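Visita al taller de Jelladow en Skurnusville

Llegamos a las nueve y media y nos recibieron en la nave pequeña, la que Jelladow alquiló en julio para la célula de etiquetado. La parte grande, con las prensas, se ve desde fuera en cinco minutos. A mí me interesaba la otra.

La célula es de Skonholm: un brazo de seis ejes, una cinta corta y un cabezal que recoge la etiqueta y la pega en la caja. El ritmo previsto es de 2.000 cajas por turno, y el día de la visita el contador marcaba 393 a media mañana, después de una parada por un sensor sucio. Lo limpiaron con un paño seco y aire, volvieron a dar la referencia del eje 4 y arrancó otra vez.

Lo que más tiempo lleva no es el brazo. Según nos explicaron, casi todas las paradas vienen del papel: una tira que sale torcida, un rollo mal asentado, restos de adhesivo en el rodillo. Por eso tienen una mesa aparte para probar el papel antes de llevarlo a la célula, con una impresora pequeña.

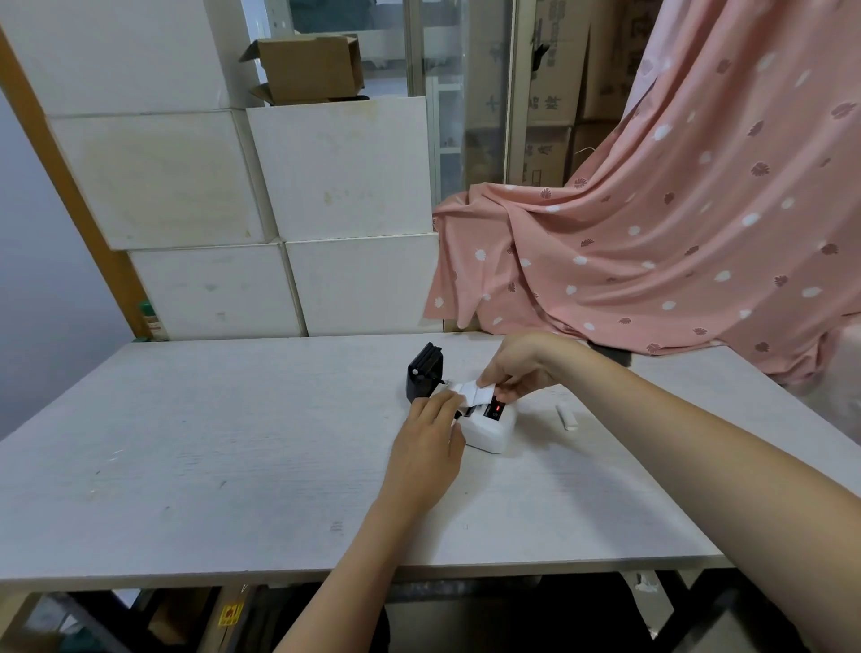
El procedimiento cabe en una hoja. Se imprime una tira de prueba, se mira si el borde sale recto y se tira de ella con los dedos, sin forzar. Si pasa, el rollo va al alimentador. Si no, se vuelve a colocar y se repite. Con los rollos de Eshun tuvieron problemas al principio - el núcleo venía un poco más ancho - y cambiaron el soporte.

El mantenimiento fijo se hace cada 7 días: ventosas, filtro de vacío, tensión de la cinta y copia del programa. La parada dura 34 minutos si no hay que cambiar ninguna pieza. El engrase del brazo lo hace Skonholm y va por contrato.

Pregunté por los recambios. Guardan ventosas y un sensor de repuesto en la propia nave, el resto se pide. Una placa del alimentador les tardó casi dos semanas en primavera y en ese tiempo etiquetaron a mano.

Salimos a la una. Para ir en coche conviene entrar por la calle de atrás, porque delante no se puede aparcar.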